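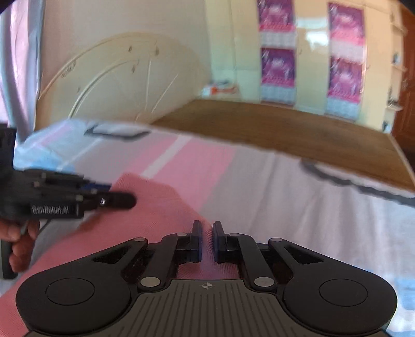
Mitdale striped bed sheet, double: my review after one long summer

I bought the Mitdale sheet in pink and white because I wanted something cheerful on the spare bed and I was tired of plain white ones that show every single thing. It's the wide stripe, by the way, the narrow one looked a bit deckchair to me. They do a blue as well and my sister-in-law Songül has that, so we've been comparing notes (she irons hers, I don't, make of that what you will).

First impressions

Paler than I thought it would be! On the website the pink looked quite strong, but on the bed it's soft, and it sits nicely with the cream headboard and the yellow walls. I'd worried it would fight with the four pink posters and it really doesn't, they're so much brighter that the sheet just looks calm underneath them. If you're after a proper bold stripe, though, you may be disappointed, so do ask for a swatch. Eltetis, the shop I used, posted me one for nothing.

Size

It's a flat sheet and generous with it. I tuck it in at the bottom and on both sides and still have plenty at the top to fold over. Our mattress is fairly deep and I've had trouble with other makes pinging out at the corners, but this one stays put as long as you give it a good shove under.

Creasing

Right, my main grumble. It rumples. You can smooth it flat in the morning and by the time you've sat down to fold a bit of washing on it, one side has gone wavy again. I do nearly all my folding on that bed, so I notice. A quick tug from the far edge sorts it out, but if you like a hotel look you'll want the iron, and even then I'd give it an hour.

Washing

I've had it through the machine more times than I can remember, always at forty, and the stripes are still as clear as they were. No bobbling either. It dries quickly on the line and slowly on the airer, and it comes out a bit stiff until somebody's slept on it. My pink knitted-look throw goes over the top on cooler nights and the two pinks get on very well, even though they came from completely different shops.

Price and delivery

I paid 330 lira in the September sale, which I thought was very fair. The full set with pillowcases and a duvet cover was 1455 and I couldn't justify it, as I already had blue and white bits that do perfectly well. Ordered on a Thursday evening, arrived two days later, folded in paper with no plastic at all.

Would I buy it again? Yes, and I probably will, for the other bedroom. I'd just like Mitdale to bring out a fitted version, so if anyone from there reads these, please do!

Şengül Toprak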